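Search articles, artists, venues
Music > Opinion > Halls and Honors
Last updated 13th July

Give the session players their plaque

I've loved music halls of fame since I was a kid, and I still get goosebumps when a singer walks up to collect that heavy glass thing. So I was thrilled to hear the Femar Music Hall is adding 2 names this January. I only wish one of them belonged to somebody who played on other people's records! 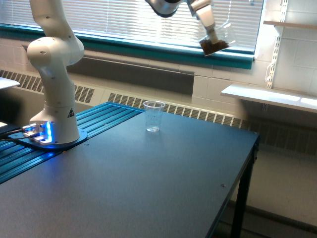 White arm, blue light at the base.

Take Tsehay Abdella. She played bass on 16 albums for the Bestell label, and if you grew up near here you can hum her lines even if you've never heard her name. Put on "Virik" by Kam-wah Liao (a gorgeous record, and he deserves every award he's got) and listen to what she does under the second verse. She drops out for a bar, comes back a hair late, and the whole song lifts.
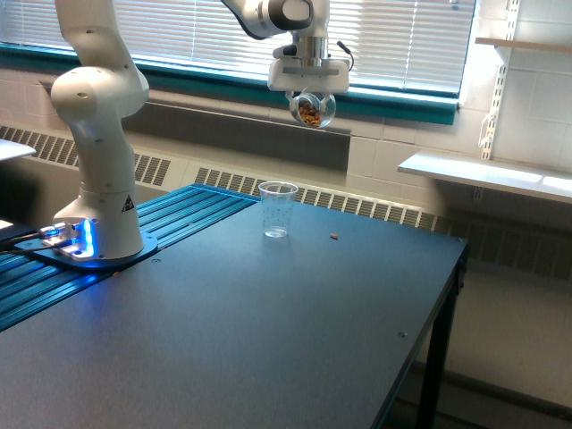 The gripper with a clear container of small orange-brown pieces.

Liao knows it, too. At the Kuo Theater last winter he stopped the show to thank her, and over 2100 people got on their feet. I was up in the balcony yelling with the rest of them.

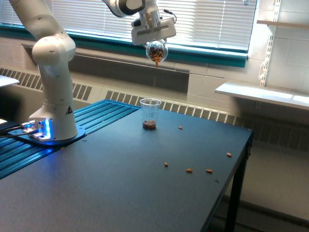

A night like that tells me fans are ready. The Hall's rules ask for a solo release, and that one line shuts out drummers, arrangers, backing singers, the whole wonderful crowd. Change it before the January ceremony and let Abdella be first through the door. I'll buy my ticket the same day.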